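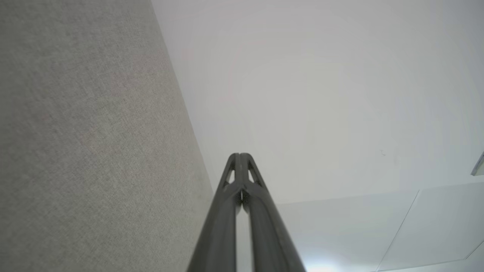
I was thirty-eight before I had a proper nap on purpose. Before that I'd only ever dropped off by accident, on trains mostly, or in front of films other people had chosen, and I always woke up cross and denying it. My family didn't nap. My mum thought lying down in the daytime was for people with a temperature, and I carried that into every job I ever had, right through the long dead stretch after lunch when you read the same email over and over and your eyes wander up the grey fabric of the wall panel to where it meets the white ceiling, and then stay there, following that one crisp line along as if it were going to tell you something. I've spent whole afternoons of my working life on that line. I could have been asleep for 20 minutes and then done some work!

So I've become a napper, and (you've guessed it) a bore about napping. I bring it up at dinner. I've sent people links. When the editor asked if anybody wanted to write something on rest for this issue, I'd replied before I got to the end of her message, lying on the sofa, as it happens, with one sock on.

## How I got started

It began last March, when I was working from the kitchen table and sleeping terribly at night. I'd wake in the small hours and lie there rehearsing arguments with the council about bins. By two in the afternoon I was no use to anybody. I did what everyone does, I made more coffee, and then of course I slept even worse, and round it went.

My neighbour Myfanwy Watkins put a stop to it. She was a district nurse for most of her life and she has a way of looking at you over a garden wall that makes you stand up straight. I was complaining about being tired, again, and she asked what I did about it in the afternoons. Coffee, I said. She made a face.

"Go and lie on your bed," she said. "Shoes off, curtains how you like, set a clock. If you sleep you sleep, if you don't you've had a lie-down. What harm?"

I did it that same day, mainly so I could report back that it hadn't worked. It didn't, either. I lay there stiff as an ironing board listening to the fridge through the floor. The next day was no better. I think it was the end of that week when I shut my eyes, had a very odd thought about a goose in a post office, and then the alarm was going and I'd got a crease down my cheek. I felt marvellous. I felt as if somebody had opened a window in my head.

## The goose in the post office

I've since learned to look out for the goose. It isn't always a goose, obviously. It's the first thought that doesn't belong to you, the one that slides in sideways while you're still going over your shopping list, and when it comes you're nearly there. The trick is not to pounce on it. If you think "aha, the goose!" you'll be wide awake again and you'll have to start from the beginning with the fridge.

I asked Merike Pētersons about this, as she's the best napper I know. Merike mends and tunes pianos, and she travels all over the county doing it, and she naps in her van between jobs with a folded coat behind her neck. She can do 13 minutes and get out looking as though she's been on holiday. I find that too short myself, I've barely arrived, but she swears by it.

She says she doesn't try to sleep at all. She tries to hear the furthest-away thing she can. A tractor, someone's radio, a plane. Then she tries to hear something further off than that, and somewhere between the one and the other she goes. I've tried it and it works about as well as anything I've come across, though where I live the furthest-away thing is nearly always a leaf blower.

Merike's grandmother slept every afternoon on a bench by the stove, in a village called Kuusk, with a newspaper over her face, and the children were told to go and be loud somewhere else. So Merike grew up thinking of it as a thing adults did, like shaving or paying for petrol. I was quite jealous when she told me that. I had to unlearn my mum first. (Sorry, Mum. I know you're reading this. I know you "just rest your eyes" now.)

## Things I have bought

Naturally the minute I got keen on something free I started spending money on it.

First came the Kaveo, a padded eye mask with a strap that goes round the back of your head and does up at the side. It's comfortable, I'll give it that, and it's properly dark in there. But I'm a person who sleeps on her side and the fastening sits exactly where my ear wants to be. I wore it for a fortnight and then it went in the drawer with the foreign plugs. I've gone back to a scarf.

Then the app. It's called Jonda and it plays you rain, or a stream, or a sort of humming that's meant to be a fan. You choose how long you want and at the end it brings you round with bells. I used it a lot at the start and I did like the rain. What I couldn't get on with was being given marks. It would tell me afterwards that my nap had been "fair", and I'd feel got at, when up to that point I'd been perfectly happy. I use the kitchen timer these days, the wind-up one shaped like a lemon, put under a cushion so it doesn't frighten me to death.

I also came very near to buying a special pillow you put your whole head and both hands inside. It was reduced. My husband found the page open and asked, very kindly, if everything was all right.

The one thing I'd say is worth having is a blanket that's only for naps. Mine's a thin woolly one from a charity shop, nothing special, and a bit scratchy at one end. It lives folded over the arm of the sofa. As soon as it's over my feet I start to go, like a budgie with a cloth on its cage.
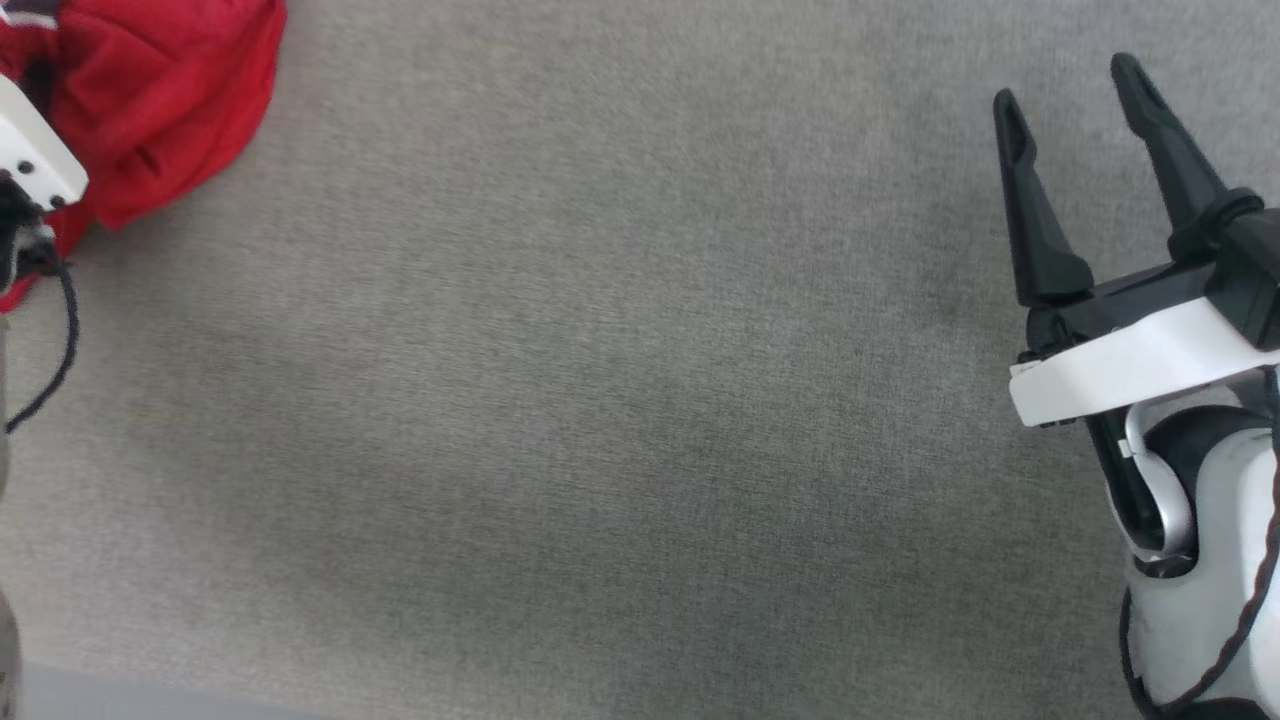 ## Napping where people can see you

At home is one thing. Work is another matter, and it's the bit I get asked about most.

I used to be at a firm called Stalix, years ago, which had 300 people on four floors and an official Quiet Room. It had a beanbag in it and a poster about breathing. In all the time I was there I don't think I saw a soul use it, and I'm sure it was the glass door that did it. You'd have had to lie down on a beanbag in your work skirt with the whole of accounts walking past to the printer. People went to their cars instead. You'd see them at lunch in the far corner of the car park with the seats tipped back and their mouths open, and we all had the decency not to mention it.

I'm back in an office a few days a week now, and I've had to get braver. My method is the floor. I know how that sounds! But there's a little room at the end of our corridor with carpet down and a door that shuts, and after I've had my sandwich I go in, roll my jumper up for a pillow and lie flat on my back. A floor is much better than a chair. In a chair your head falls forward and you wake up with a neck like a question mark, plus you dribble. On a floor everything just goes where gravity wants it.

I told my manager what I was up to, as I didn't want her finding me and ringing for an ambulance. She was quiet for a second and then asked if I'd mind keeping it to my lunch hour, which seemed fair, and then asked, lowering her voice, whether it was comfy.

A few things I've picked up, for anyone in the same boat:

- Eat first. Napping hungry is miserable and you'll only dream about toast.
- Take your shoes off, even on the floor. Myfanwy was quite right on that.
- Tell one person.
- Set the timer before you lie down. Fiddling with your phone while horizontal is fatal.
- Give yourself a minute sitting up before you speak to anyone. I once walked straight out into a budget meeting and agreed to something.

## When it goes wrong

It does go wrong. The worst is the long one, when you sleep through the timer or (be truthful) you turn it off and roll over. I did a full 60 minutes one Sunday in the summer and woke up not knowing what year it was. I'd got a mouth like a doormat, I was furious with everybody, and I went round the house for the rest of the day picking things up and putting them down. Myfanwy's view is that past half an hour you've gone down too many stairs and you've got to climb back up them all. I've read more complicated explanations than that but hers is the one I remember.

Too late in the day is nearly as bad. Anything after four o'clock and I pay for it at midnight, back with the council and the bins. And some people just don't suit it. My sister gave it a fair go for me and says it makes her sad, she wakes up with a feeling she can't put a name to, like the end of the school holidays. I didn't push her. She goes for a walk round the block at the same time of day and comes back pink and cheerful, and I suppose that's her nap.

If you've got real trouble sleeping at night, the sort that goes on for months, please see your doctor and don't take advice from a woman with a lemon under a cushion. A nap didn't mend my nights. They mended slowly on their own, mostly once the bins were sorted out. But it did get me through the afternoons in the meantime, and I've kept it up since because I like it, I look forward to it from about eleven in the morning.

Merike rang while I was finishing this off. She was parked by a church somewhere with a piano still to do, and wanted to know if I'd put in the part about the tractor. I said I had. She said good, and that she'd got half an hour before they were expecting her, and would I mind if she hung up.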